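Speaker notes - "Two arms, a bin and a belt: collecting examples without losing your mind"
Afternoon slot, the small room. Aim to leave plenty of time for questions.

Opening

Say hello, check the clicker, drink some water. Ask for a show of hands: who has trained something on data that somebody else collected? Keep your hand up if you ever met the people who collected it. (Most hands go down. Wait for it!)

So this talk is for the people at the collecting end. I'm one of them. I spent my winter on the Trullden project, moving small cubes with two robot arms and writing down what went wrong, and I loved it far more than I expected to. There's no maths in the next bit, I promise.

The job

A learning system like ours wants examples. It wants a person steering the arms through a task from start to finish, over and over, while the cameras and the joint readings are saved together. One go through the task is an episode. By the end of January we had 3,223 of them.

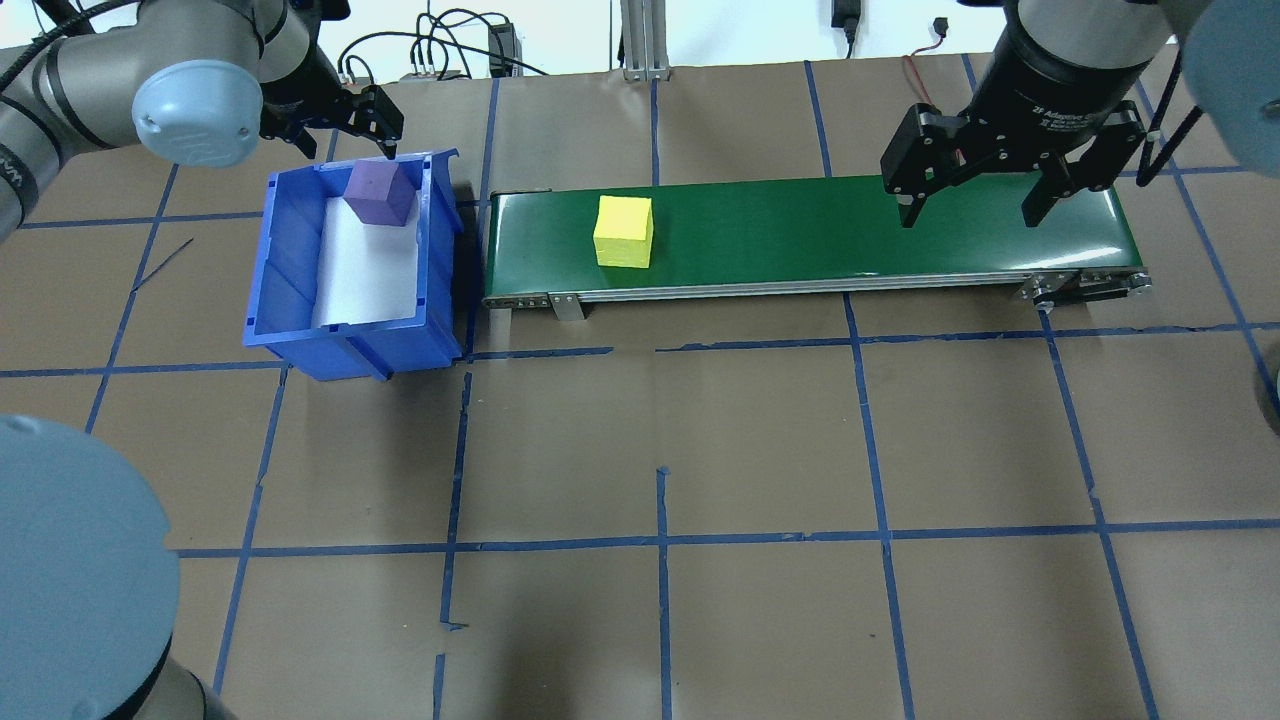
The Trullden table: bin on the left, belt across the middle, one arm for each.

Point out the blue tape. People always ask about the tape, so get in first. It's there so that whoever is setting up can say "start in that cell" and we all mean the same cell. It's painter's tape, stuck down by hand on brown paper, and yes, the lines wobble. I used to want to redo it every morning. Then we worked out that moving the lines halfway through would muddle our own notes, so the wobbles stayed.

Mention that the two grippers are different models. That was a choice. If both hands are the same, you learn very little about whether your examples carry over.

What the wrist sees

Slow down here, I always rush it.

The overhead view is lovely for people. You look at it and you know what's going on. But for the last few centimetres of a grasp it's not much help, as the arm is often in its own way. So each wrist has a small camera too, and that one sees the world in a very odd, tilted fashion.

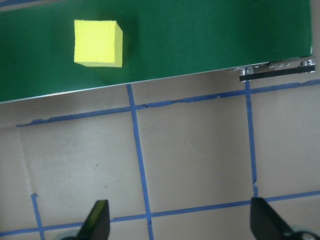 Wrist view, gripper open, with the yellow cube up on the green belt.

Ask the room how far away they think the cube is. Take a few guesses. The point is that it's hard to judge from one flat view, and we're asking the system to get a feel for it from lots and lots of these. That's why we fuss over the starting position. If every episode begins with the hand in the same spot, the system learns that spot and not a lot else. We moved the start a little each time, and kept a paper list so we didn't drift back to our favourites. (I have favourites. Everyone does.)

Throwing things away

This is the part I'd have wanted to hear before we began. We binned 236 episodes in the first big clear-out, and it hurt! Some were plain failures with no label on them. Some had a camera that had stopped saving. A fair few were fine to look at, but the person steering had paused to think, and the pause was in there with everything else.

We'd started with the Dikix checklist, and it's a good one, but it asks only "did the task succeed?" We added a second question: would you be happy if the robot copied this exactly?
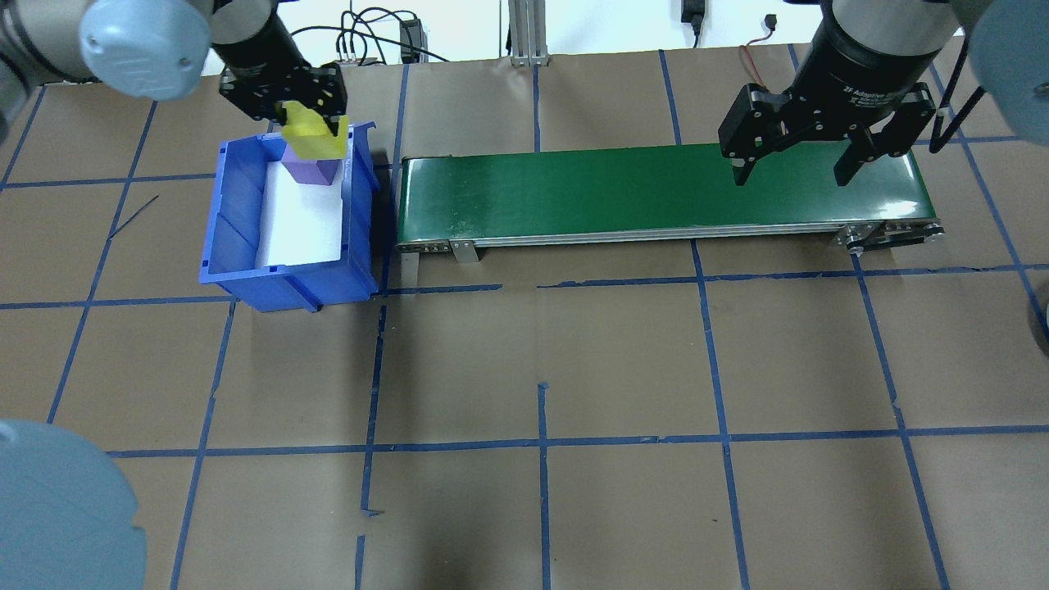 I'd keep some of the untidy ones, mind you. If all your examples are perfect, the system has never been shown how to get out of trouble. We gave recoveries their own label and ended up with 43 we really trusted - small number, big difference to how I think about the work.

Story if there's time: the week we let people from Watine have a go at the controls. They were slower than us and much gentler. Our own episodes had become a bit snatchy with practice and we hadn't noticed at all. After that we mixed up who was steering.

Boring things that matter

Name your files on the day. Write down who was steering, what the lights were doing and which list you were working from. We use Lò for the notes, but a shared spreadsheet would do.

Stop after an hour. Your hands get lazy before your head does.
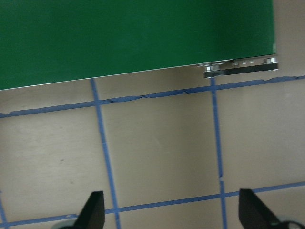
Also, watch a few recordings back every single day, from every camera, at normal speed. Skipping through at four times the speed is how we missed the dropped frames for so long. Get a cup of tea and just watch them.

What I'd change

I'd have 4 people steering from the very start, even if two of them were beginners. I'd write the labels before the first episode and argue about them then, while it's cheap. And I'd budget as much time for checking as for collecting, which sounds mad until you've done it.

Questions

Likely ones: how long is an episode (depends on the person, give the range from the handout), can you have the data (not yet, ask me after), why cubes (easy to reset, easy to tell apart, and I was outvoted on the bean bags).

If it goes quiet, ask who in the room has had to relabel something twice. Leave the contact slide up.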